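Practising pick-ups with the hand-held grippers

Verham Robotics Club, notes for new members

Before you drive anything with a motor, you'll spend two sessions on the hand-held grippers. They teach you how parallel fingers hold things, and the habits carry straight over to the competition arm. Work in pairs, one gripper each.

Setting up

Clear the table and put out a mix of boxes, bottles, cans and soft packets. Nothing heavier than 500 grams. Set a tray to one side as the drop zone. Check that the finger pads sit flat and the screws on the finger mounts are snug.

The pick-up

1. Open the fingers a little wider than the object.
2. Come in slowly, with the object centred between the pads.
3. Close until both pads touch, then squeeze slightly more.
4. Lift straight up and hold still for a count of six.
5. Carry it to the tray and lower it before you let go.

Start with boxes. Round things are harder -- a can will roll away if one finger gets there first. Leave the crinkly packets for last.
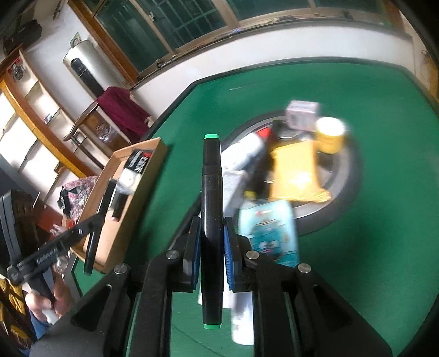 Long thin objects such as pens and markers should be held upright, with the pads on the barrel and not on the cap. If one tilts, put it down and grip it again. Don't fix it with your other hand, as that run won't count.

Swap places with your partner when the table is empty. Write your drops in the log under your own name and the object's, so Anneli Sjöberg can see which ones need more practice. Spare pads are in the Koteck drawer. Grippers go back on the rack fully open.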